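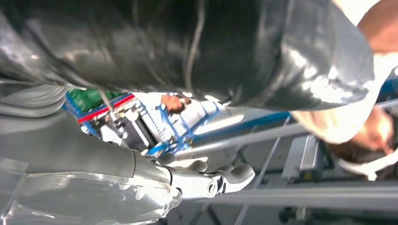 Guides > Floor Set-Up > Section 4: Laying Out Panels

Hi again! By now you've got your carpet down and your cover off, so let's get the big pieces onto the floor. I'm writing this for the Hirano kit, but I've used the same steps with the older Jetstead one and they work fine (you'll have fewer brackets to keep track of, lucky you).

1. Vacuum the carpet. Then do it again along the walls, where the little clips love to hide.
2. Tape out your zones. I make mine 44 inches long and 24 inches wide, and I press the tape down with my heel as I go — in socks, please.
3. Fold up the cover and put it on a shelf. I used to leave mine lying by the door and tripped over it all through May.

NOTE: If your tape won't stick, the pile is probably too deep. Manikandan Thampi swears by going over each line twice, and I've come around to his way.

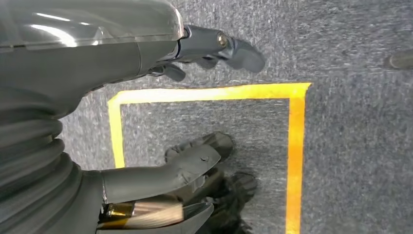

4. Walk the whole area once before you carry anything in. Bare carpet is much easier to check than carpet with parts all over it!
5. Bring in the brackets first and set them flat, one zone at a time.
6. Now the panels. Lift each one by its rim, with your fingers over the top edge, and lower the far end first.

CAUTION: Don't drag a panel across the tape. You'll peel up the line and have to start over at step 2.

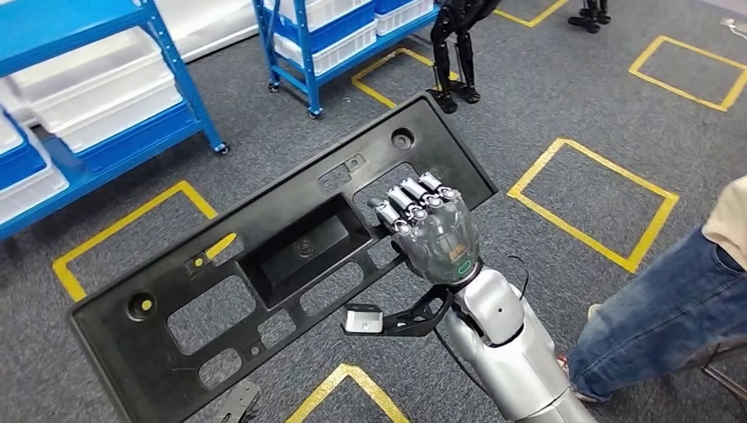

Telling one end of a panel from the other was the part I got wrong most when I started, and Rattana Nuchit finally made me slow down and look at the holes before I put anything down. There's a round one toward each end. The one with the raised collar is your right end, and the one with a small yellow dot in it goes to the left. Leave the deep rectangular recess in the middle clear, don't stack brackets in it.

7. Check each panel against your parts sheet and tick it off. Mine's part 2997, yours may differ.
8. Leave everything lying where it is and go on to Section 5, Fitting the Brackets.

Mornenine Guides | Contact us | © Mornenine | Back to top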